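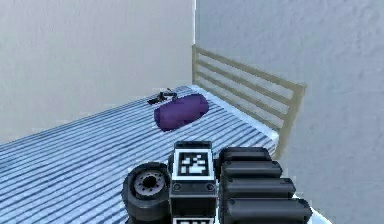

Schlafzimmer, Bett mit gestreiftem Bezug in Blau und Weiß.

Häufige Fragen zur Zwischenmiete

Kurz gehalten. Was fehlt, bitte per Mail.

Wie lange kann ich mindestens mieten?
Einen Monat. Kürzer geht nicht, auch nicht im Dezember. Höchstens 9 Monate, danach neuer Vertrag.

Was ist der Unterschied zwischen Basico und Grivari?
Basico: ein Zimmer, Küche zur Mitbenutzung. Grivari: ganze Wohnung für sich. Möbliert sind beide. Bettwäsche bitte selbst mitbringen, Handtücher auch.

Ist die Kaution bei beiden gleich?
Nein. Basico eine Monatsmiete, Grivari 2. Überweisung vor Schlüsselübergabe, Bargeld nehmen wir nicht. Rückzahlung nach Abnahme, meistens innerhalb von zwei Wochen. Strom wird extra abgerechnet, das kann länger dauern.

Kann ich mich anmelden?
Ja, ab drei Monaten Mietdauer. Wohnungsgeberbestätigung kommt mit dem Vertrag. Termin beim Amt selber buchen, früh genug!

Rundfunkbeitrag?
Zahlt der Mieter. Wer schon ein Beitragskonto hat: Nummer mitnehmen und ummelden.

Wann ist Schlüsselübergabe?
Werktags bis 18 Uhr, Samstag nur nach Absprache. Im Haus Böttcher liegt der Schlüssel im Kasten neben der Tür, Code kommt am Vortag per SMS. Keine SMS bekommen? Anrufen, nicht warten.
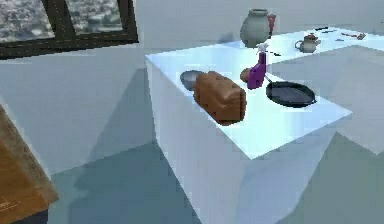
Küche mit weißer Insel, darauf ein Brot.

Darf ich untervermieten?
Nein. Besuch bis zwei Wochen ist ok, bitte kurz bescheid geben.

Haustiere?
Katze auf Anfrage, Hund leider nein. Kleintiere im Käfig ohne Rückfrage.

Was kostet die Endreinigung?
100 Euro, steht im Vertrag. Müll und Altglas muss trotzdem raus, Kühlschrank leer und offen lassen. Schlüsselverlust kostet 241 Euro, das ist der Preis für Zylinder plus Monteur.

Wie kündige ich?
Befristete Verträge enden von alleine. Früher raus: schriftlich anfragen, wir suchen dann einen Nachmieter. Bis einer da ist, läuft die Miete weiter. Eigene Vorschläge gern.

Internet?
Ist drin. Zugangsdaten stehen in der Wohnungsmappe. Bei Störung erst Router neustarten, dann mleden.

Kontakt | Impressum | © Predance Wohnen auf Zeit | Nach oben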